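okay so a few of you asked what's going on with the brick wall in the new studio and I said I'd do a thread. this is the thread. it got long, get a drink

background for anyone who just got here: Rongrong Zheng and I moved our little bookbinding workshop in May, out of the basement with the dehumidifier (RIP to that dehumidifier, it worked harder than both of us) and into the ground floor of the old Thoroddsen building. we share it with two other tenants and everybody has opinions about the wall

the rental listing said "characterful exposed masonry." I read that and pictured, you know, red brick. coffee shop brick. the kind with a neon sign on it. I was fully prepared to be bored by it

it is not coffee shop brick!! it's this pinky tan color, kind of like the inside of a seashell or a very old eraser, and then all over it there are these dark little squares. charcoal ones. scattered around with no pattern I can find and believe me I've been looking for one all summer

Rongrong hated it on day one. her exact words were "it looks like it's buffering." I haven't been able to unsee that and now you can't either

so for the first week the plan was paint. white, two coats, done. we went as far as getting a quote from Skindley, the decorators over by the bus depot, and the guy stood there with his tape measure for a long time and then said "you sure?" which is not what you expect from a person you're trying to give money to

the quote was 500 for the one wall. the rest of the room would've been 300. he said the extra was all the little dark squares, you have to work the brush in and it eats primer

we did not have 500 for a wall. we barely had 300 for a guillotine blade. so the wall got a stay of execution and I started, I don't know, looking at it more? when you're folding signatures for six hours you have to look at something 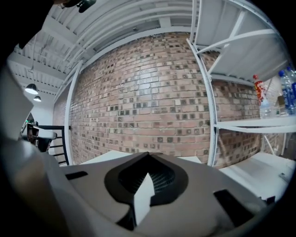
the wall from table height, white pipe and stairs over on the left

there's a patch near the top where the light bounces off the bricks and every single person who comes in looks up at it. every one! I've started watching for it when I open the door

then Poul Ásgeirsdóttir from upstairs came down to borrow our good ruler and asked what we were doing about the wall, and when I said "maybe painting it?" I got a look I last got from my grandmother in a church

Poul's theory is that the dark squares are part of the brick pattern, somebody's clever idea at the time. Ea Toft, other tenant, makes lampshades, thinks they were left over from something structural. they've been arguing about it over the kettle for weeks. I've got no idea and I'm staying out of it, I just want the ruler back

(still don't have the ruler back btw)

what I do know is it's running bond, meaning each row is shifted over half a brick from the one under it. I learned that from a library book and have told it to every customer since. Rongrong leaves the room now when she hears me say "so fun fact"

okay the practical part, for the people who messaged me about living with brick in a work space

dust. it sheds a bit. we work with paper so this was my big worry. I went over it with a soft brush and then the vacuum with the brush head, top to bottom, and it took 4 evenings and one very sore neck. much better now. I'd do it again before winter

the dark squares collect fluff. I do them with a dry paintbrush while I'm on the phone. weirdly satisfying, ten out of ten, will be doing it until I die

don't put paper stock right up against it. we left one stack of endpapers touching the bricks over a long weekend and the edges went wavy. there's a gap now and it's been fine

and don't drill it! or ask first anyway. our lease says no fixings and Kirsten Eskildsen at the letting office has eyes everywhere. all our shelving is freestanding, including the white unit in front of the brick

the white tables were a good call for this. we nearly bought dark ones (Nadetti had a pair going cheap) and I think the whole end of the room would've turned into a cave. white top, pinky brick behind it, and the cover cloths look like themselves when you hold them up. if you pick colors for a living you know how much that matters

the pipe I've made peace with. it's white, it runs down from the ceiling, it gurgles when someone upstairs does the dishes. the black stair railing I love, it's just thin bars and it makes that whole corner look like we hired somebody

somebody suggested a big tapestry. somebody else suggested ivy. my mother suggested moving

anyway as of last week it's official, no paint. Rongrong came around when a customer ordered 30 guest books for a wedding and asked if we could match the cloth to the wall. TO THE WALL. she went very quiet and then got the swatch box out

we found one too, a dusty pink with charcoal thread for the sewing. samples are drying under weights tonight and I'll post them when they're out of the press

if anybody knows a thing about brickwork and wants to settle Poul vs Ea, my replies are open, please, I have to share a kettle with these people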